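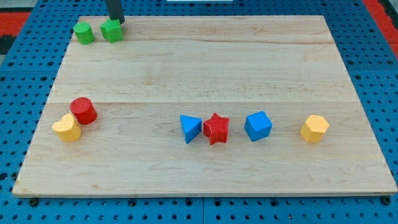 The **Skosusis shape-block trial** is a tabletop method for trying out and comparing robot grippers, in which an arm picks up small colored blocks of different shapes from a wooden board and sets them down again. It takes its name from Skosusis, the workshop where it was first put together, and it's mostly used by small labs and hobby groups that want a fair way to tell two grippers apart without buying a lot of measuring equipment. People who have spent any time with it tend to grow rather fond of it, and a good many of them keep their blocks on the bench long after the comparison they were meant for is finished.

## Background

The trial began as a bit of housekeeping. Skosusis had two grippers on hand, the Mudier and the Lambrechts, and had been using them for sorting jobs on the same arm. Each had its supporters in the workshop, and each seemed to do well on the days when its supporters were running it. Earlier comparisons had been made with whatever happened to be lying on the bench – bottle caps, a tape measure, a sponge – and the results were hard to repeat once the sponge had gone missing.

Toy blocks were chosen as a replacement in December, and the first full set of runs followed over the next several weeks. The rules were written down afterward, which explains why a few of them read more like habits than rules.

## Setup

The blocks stand on a light-colored wooden board, laid on a perforated workbench top so that the board's place can be found again from the grid of holes. The arm reaches in from the far side. The set has cylinders, a cube, a triangle, a pentagon, a hexagon, a star and a heart, in red, yellow, green and blue, and the blocks have a finely textured surface.

Layouts are kept a little untidy on purpose. A heart may touch a cylinder, and a triangle may sit almost against a star, while a cube or a hexagon is given plenty of open board on each side. Close neighbors test whether the fingers can get in without knocking something over, and the well-spaced blocks give the gripper a simpler job to be measured against. The near part of the board is usually left clear as the set-down area.

## Procedure

A run starts with the arm parked above the board and the gripper open. The operator names a block by color and shape, the controller moves the gripper over it, and one attempt is made. An attempt counts as good if the block is lifted clear, carried to the set-down area and released upright. If a neighboring block falls, the attempt is marked as a "bump" even when the lift itself was fine, and a bump counts as half.

The original rules ask for the same arm speed and the same controller settings with every gripper. Finger opening may be changed between grippers but has to stay put within a session. Blocks are turned by hand between runs, so that a cube will sometimes present a flat face and sometimes a corner.

## Results at Skosusis

The first comparison took in 2,716 attempts, shared between the two grippers. The plan had been for 2,000, but the workshop carried on when the star results kept changing from one session to the next. Of the full number, 769 were made on blocks with a close neighbor, and 188 attempts overall were marked as bumps.

The Mudier, with two flat parallel fingers, was the steadier of the pair on the cube and the hexagon, where it could settle against opposite faces. It had more trouble with the pentagon, which has no face directly across from another and tended to twist as the fingers closed. The Lambrechts, with three softer fingers, was kinder to the pentagon and the cylinders but needed more room, and most of the bumps were charged to it. The heart gave both grippers a hard time unless it was taken from the sides, well away from the notch.

Skosusis went on using both, with the Mudier kept for crowded trays and the Lambrechts for round or awkward pieces that could be spread out first.

## The Emo variant

A later version, called Emo after the controller it was written for, swaps the fixed closing distance for a force limit. The fingers stop when they feel enough resistance, and a block that turns during the grasp is allowed to finish turning before the lift begins. Results from Emo runs are listed separately, as the extra pause makes each attempt slower and seems to help flat-fingered grippers more than soft ones.

## Limitations

The trial says little about heavy, slippery or fragile objects, and the blocks are all small enough to suit a modest gripper. Hand-placed layouts also vary from one operator to the next, however careful everybody is. Some groups have taken to drawing light pencil outlines on the board – a practice the original rules neither mention nor forbid.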